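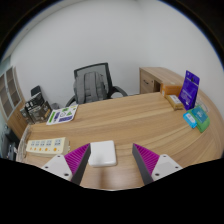 Hand-held gripper at a desk, white box-like object between the fingers.

About Junovov

We teach robots by showing them. By hand mostly, by remote control when the job calls for it. Started by Raphaël Brunet and Margaux Ferrand in a rented unit in Lillwood, still there, bit more crowded now.

What we do

A customer has a task. Picking up small boxes, sorting packets, clearing a bench. One of our people takes the hand-held gripper and does it, over and over, with the camera running. Same two fingers as on the robot arm, so what the person does carries across pretty well. We usually ask for 200 good demonstrations before we train anything. Sometimes it takes more. We'll tell you early if it does.

For heavier stuff, or anything you wouldn't want your hands near, Tibor Szekeres runs the remote rig. Two controllers, one operator, arm in the next room. Slower to record but the motion is clean.

Where we record

Ordinary desks and ordinary rooms. Power strips, packaging, chairs with someone's bag on them. We tried the bare white table thing for our first 6 projects and the robots got confused the minute they met a real office. So we quit tidying up.

Who we are

19 of us at the moment. Raphaël does customers and most of the driving. Margaux looks after training and the models. Amanuel Dinsa heads up the demonstrators - if you come in to learn the gripper, he's who you'll get. Gilles Courtois builds and fixes the grippers, please don't drop them.

Demonstrators are on payroll, not piecework. Nobody does more than two hours on the gripper without a break, wrists matter.

Who we work with

Charpentier (parts packing) and Zesosix (lab supplies) have been with us longest. Smaller shops welcome too, we like the odd jobs.

Visiting

Unit 102, buzzer's on the left hand side. Parking out back, mind the loading dock. Next open afternoon is in April, date to be confirmd. Bring an object you'd like to see picked up - nothing alive, nothing full of liquid.

Page updated 21 Feb 2024. New staff photos comming soon.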